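13 October 2020, workshop notebook, Lesthorpe

Brochure day. I finally got round to the pile that's been sitting by the Teltine bench, and most of it went straight in the recycling (old price lists, two copies of the same Kumsa catalogue, a calendar). Kept 8 things out of more than 44, which I'm quite pleased with!

The one I spent longest on is the wheeled robot brochure. One page is nearly all photos, little rounded boxes packed in rows, and I kept going back to it for ideas about the Prellum cart. There's a white four-wheeler with kit mounted on the deck, another white one with black wheels out on sand, and a compact base with an orange arm on it. The two small headings on that page are in Chinese, so I'll need some help before I know what they call any of them. I like the deck on the four-wheeler best — we could bolt the battery tray down on something like that and still get at the wiring from above.
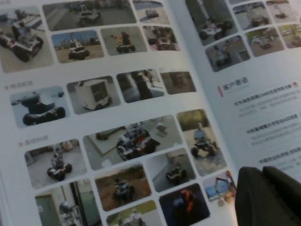

Still to do

Scan the photo page and put it in the Prellum folder.
Get the headings translated.
Measure our deck again, I had 17 written down in one place and 10 in another and neither says what units.
Ask Kumsa to stop posting us two of everything.
New box file for the keepers, the old one has lost its spring. Want the shelf clear by November.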